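Vultero Bench Arm for Break Rooms and Serving Counters

Home > Workplace > Table-top handling > Vultero Bench Arm

The Vultero is a small robot arm with a two-finger gripper. It is sold for light, repeated handling jobs in offices, canteens and staff rooms: setting out drinks, moving cups, clearing a counter between breaks. It works on an ordinary flat table and needs no cage at the speeds set at the factory. It is supplied in the UK and Ireland by Villanueva Workplace Equipment.

What it does

The arm picks up one item at a time, carries it to a set place and puts it down. Places are taught by hand. A member of staff moves the arm to the spot, presses the store button and gives the spot a name. Up to 47 places can be kept in memory.

A small camera at the wrist looks down between the fingers, so the arm can find an item that has been left a little out of place. Plain, matte table tops give the best results. Strong overhead lights throw shadows from the arm itself, and the set-up routine includes a step for this, which should be run again if the table is moved or the lights are changed.

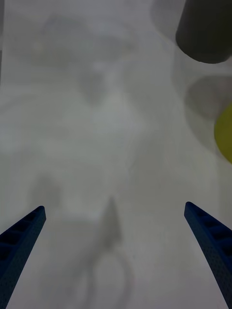
Gripper open over a white table top, with soft shadows on the surface.

The gripper

The fingers are blue, with open slots along their length. They close on an item from both sides. Grip force is set in 11 steps. Use the low steps for paper cups and the middle steps for full cans. Empty cans need a low step too, as they dent easily.

Fingers are a wear part. They unclip without tools and can be washed in warm soapy water. Do not put them in a dishwasher. A spare pair comes in the box.
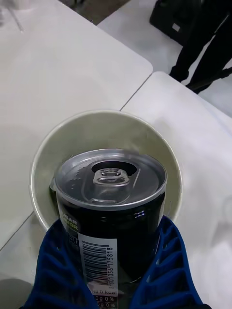 Drinks can held between the fingers at a round white paper cup.

The arm does not open cans or pour. Some buyers ask for this and we would rather say so here. Opening and pouring stay with staff, and so does anything involving hot drinks.

What changes for staff

Most sites buy the arm for a counter where one person used to spend part of every shift setting out and clearing. That person is still needed. The work becomes filling the supply tray, wiping the table, checking dates on stock and dealing with the odd can that has fallen over. On a busy counter, expect the arm to stop and ask for help a few times in the first week. A light on the base turns amber and the arm waits. Anyone who has done the short training can clear the stop and start it again.

The Nesitz print works at Vomdale has used two arms in its staff canteen since August. The night shift there used to have no counter service after 7 p.m. Cold drinks and cups are now set out through the night, and the day team loads the trays before going home. Canteen staff asked for two changes after the first month: a quieter stop signal, and a way to pause the arm from the kitchen side of the counter. Both are now standard on new units. Hours at the canteen have stayed the same, with the time moved to food preparation and the Saturday stock check.

We advise telling staff early which jobs the arm will take on and who will look after it. Name at least two people per shift. Where only one person is trained, the arm tends to stand idle when they are on leave.

Tables and space

Any firm, level table will do. Folding tables may be used if the legs lock. If two tables are pushed together, teach places well clear of the join, and check the tables have not drifted apart at the start of each day. Keep bags and leads off the working area. People may stand and walk near the table while the arm is running, but should not reach across it.

In the box

Vultero arm and base
Gripper with one pair of fingers fitted
Spare pair of fingers
Wrist camera, fitted
Table clamp
Power supply and UK lead
Pause button on cable
Printed guide

Servicing

Have the arm checked every 2000 running hours. The counter is on the second page of the settings menu. Villanueva can collect the unit or send an engineer to site, and a loan arm can be booked if the counter cannot be without one.

Training

Half a day, on site, for up to six people. It covers teaching places, setting grip force, clearing a stop, cleaning and changing fingers. Refresher sessions are booked separately.

Ordering

Prices are given on request and depend on the number of arms and whether training is included. Please tell us the size of your table, what items you want moved and the hours the counter is open.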